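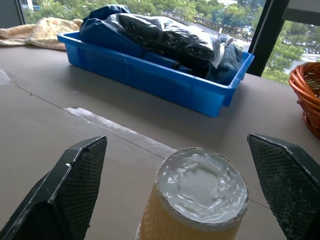
Why Do Some Foods Last for Months and Others Go Bad by Friday?

Hi, it's me again, your kitchen science person! Last time we talked about why onions make you cry, and a lot of you wrote in. Gil-soo Tak wanted to know something I used to wonder about too: how come a carton of strawberries turns fuzzy in a few days, but a can of beans can sit in the cupboard until you've grown out of your shoes?

Great question, Gil-soo. Let's get into it.

Who is eating your lunch?

You are not the only one who likes strawberries. There are tiny living things all over the place, on your hands, on the counter, floating in the air right now in front of your nose. They're called microbes, and most of them are so small you need a microscope to see them. Bacteria are one kind. Molds and yeasts are another kind, and they belong to the same big family as mushrooms.

Most microbes won't hurt you at all, and some are really helpful (yogurt is made by bacteria, and yeast makes bread puff up). But when they land on food and start munching, the food changes. It gets slimy, or sour, or it grows that gray-green fuzz. We say it has spoiled, but from the mold's point of view it's a birthday party!

What microbes need

Microbes are a lot like us. They need water, they need something to eat, and most of them like to be comfortably warm. Plenty of them need air too, although a few kinds get along fine without it.

So if you want food to last, you have to make life hard for them. People figured out ways to do this long before anybody knew that microbes existed.

Take away the water

Raisins are grapes with most of the water gone. Jerky is meat with most of the water gone. Crackers, dry pasta, rice and powdered milk all work the same way. Salt and sugar help too, because they hold on to water so tightly that microbes can't use it. That's one reason jam keeps longer than fresh berries.

Make it cold

Cold doesn't kill most microbes. It just makes them very, very slow. Your refrigerator should be at 40 degrees Fahrenheit or a little below. The freezer is so cold that they stop growing completely, but they can wake up again when the food thaws, so don't leave it on the counter all day!

Heat it and seal it

Canned food is cooked right in its closed can. The heat takes care of the microbes inside, and the tight seal keeps new ones from sneaking in. Once you open it, though, the clock starts, and the leftovers belong in the fridge.

Foil seals are good at this job too. Foil is metal, and even a thin sheet of metal is very good at keeping out air, light and dampness. Next time someone at your house opens something with a foil seal, ask if you can peel it. I still love that job, and I am a grown-up.

Try it yourself: the cracker test

You need two crackers, a small jar with a tight lid, and a plate. Put one cracker in the jar and close it. Leave the other one on the plate, somewhere the dog can't reach. The next day, snap them both in half and listen. Did they sound the same? My plate cracker went bendy, but it was raining that day, and I'd love to hear what happens if you live somewhere dry.

Soft crackers aren't rotten, by the way. They've soaked up a bit of water from the air. But don't taste the test crackers, please, and if you ever find fuzzy food, show a grown-up and don't sniff it.

Words to know

Microbe: a living thing too small to see without a microscope.
Spoil: to go bad and not be safe or nice to eat.
Preserve: to treat food so that it lasts longer.

Next time I'm answering Seung-woo Chae, who asked why popcorn pops.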